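Flomside Community Help > Workplace Automation

Question
Asked on Tuesday, 3,470 views

Our organisation is preparing written rules for a two-arm workstation. Should loose items be permitted within reach of the arms while a task is in progress, and must they be recorded?

Answer 1 (accepted)
Permitted, provided that the rules say so in writing. At Prendthorpe the procedure requires that:
- every item inside the booth is entered on the task sheet before power is applied;
- no person reaches in until both arms have been stopped for 60 seconds;
- cables are inspected along their full length at the start of each shift.

Items not needed for the task may remain if they are listed as background items.

Answer 2
We just clear everything. Never had trouble.

Answer 3
Answer 1 is sound. I would add that fragile items should be named separately on the sheet.
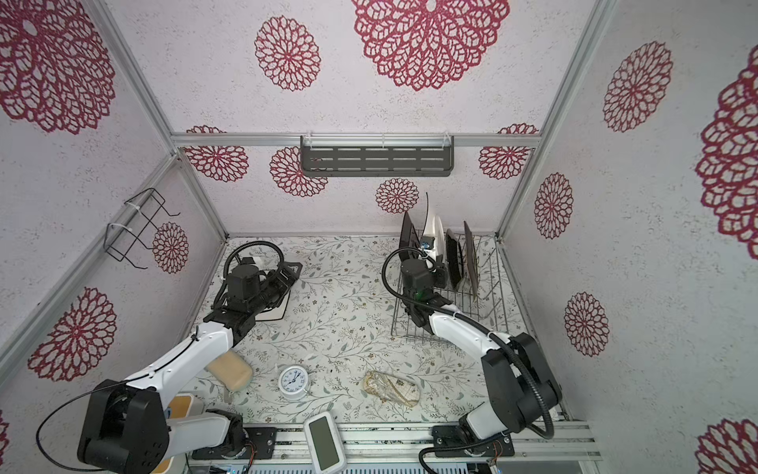

Photo: Endska / Pawłowska

The plates in the rack would be listed as fragile, with the arm assigned to them. The sponge, the clock and the patterned pouch on the floor would each have a line of their own. Our sheets are reviewed every May and kept for 5 years.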